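About Narance

We make and sell magic for people who perform. That covers the pro doing walk-around at weddings three nights a week, the dad who does coins at the kitchen table, and the kid who just found out what a double lift is and can't stop doing it to the dog. If you've ever missed your bus stop because you were working on a pass, you're our kind of customer!

Narance started with one man and one very full closet. Amirul Lubis had been doing restaurant magic for years, and like every restaurant magician he'd bought far more props than he ever used. Most of them were fine on a video and hopeless next to a basket of breadsticks. So he started fixing them: a gimmick that could be reset with one hand, a wallet that didn't creak, a card box that looked like it had come from a gas station and not from a magic shop. Friends asked for copies. Then their friends asked. The closet became a garage, and the garage became the shop we have now, with a front counter, a workbench area in the back and a little room with a stage about as big as a queen-size bed.

The first thing we ever put a name on was Trukska, a coin routine that uses one gimmick and whatever change you have in your pocket. Amirul made 300 of them, sure he'd be giving them away as birthday presents until he retired. They were gone before the end of May, and we've been remaking and improving it ever since. The current version is the fourth. It's thinner, it sounds right when you drop it on a bar, and it no longer needs the bit of wax that drove everybody nuts. (If you have a first version and still love it, keep it. We have people who refuse to switch and we get it.)

After that came Plornirex, our book test, which is a different animal. The book has 904 pages and every one of them is real, readable text. Your spectator can flip through it for as long as they want, read a paragraph out loud, even take it back to their chair. There's no forcing a page and no peeking over a shoulder. It took far longer to write than any of us guessed, and there's a subplot in the second half about a lighthouse inspector that we're weirdly proud of.

How we decide what to sell

Everything goes out into the world before it goes on the shelf. Somebody on our team performs it for real people in real places, usually for a couple of months, and keeps a notebook. We write down where the bad angles are, how it handles in a short-sleeved shirt, what happens when a spectator grabs it, and whether people laugh. That last one matters a lot to us! A method can be brilliant and still leave a table full of people staring politely at their napkins. We have a drawer full of those and we're still fond of them, but they're not going on the website.

We also try to be straight about difficulty. If a trick takes ten minutes to learn, the page says so. If it takes ten weeks and a sore thumb, the page says that too. You'll see a line on every product about angles, reset time and what you need to be wearing, and if you think we got one wrong, write to us and we'll fix it.

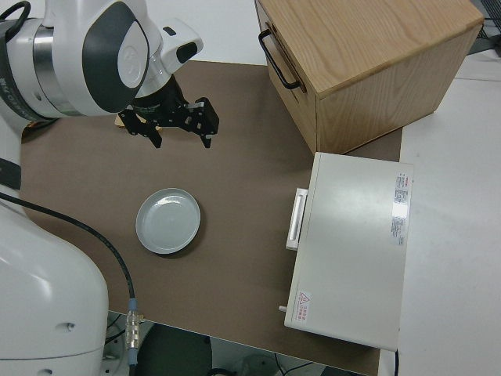
White arm, black two-finger gripper.

The shop and the Monday sessions

Come in if you're nearby. The counter is open Tuesday through Saturday, and whoever is behind it will demo just about anything you point at — you may have to wait while they finish showing something to the person ahead of you, but that's half the fun. We carry our own line plus books, playing cards, close-up pads, rope, silks and a shelf of secondhand props that changes all the time. Trade-ins are welcome as long as all the pieces are there.

Mondays the counter is closed and the chairs come out. Sessions start at seven and anybody can sit in. You don't have to perform, and you don't have to be good. Some people bring a full act they want torn apart, some bring one move and a question. The only house rule is that you ask before you film. Our last one of the year is on 12/16/24, and it's the long one, with food, a raffle and open stage until we run out of magicians.

The library

Upstairs we keep a lending library named Hồ, and it may be our favorite thing about the place. It has up to 1000 books, lecture notes and old magazines, depending on how many are out on loan. Members can borrow two at a time for a month. A lot of it is out of print, and plenty of it has pencil notes in the margins from earlier owners, who were not shy with their opinions. Please don't erase them. Several of our best ideas came from an angry scribble next to somebody else's rope trick.

Teaching

We run beginner classes for adults and for kids nine and up. They meet once a week for six weeks, and everyone does a short set on the little stage at the end. You'll start with borrowed objects (coins, rubber bands, a pen, a deck that's been through some things) so that you can go home and do magic right away without buying anything. Cards come next, then a bit about scripting, how to stand, and what to do when a trick goes wrong, because it will, and you can have a great time with that too.

Getting in touch

Email is best for order questions. For sleight-of-hand questions, call the shop or stop by. We ship every weekday, and replacement parts for anything with our name on it are free for as long as we can still make them.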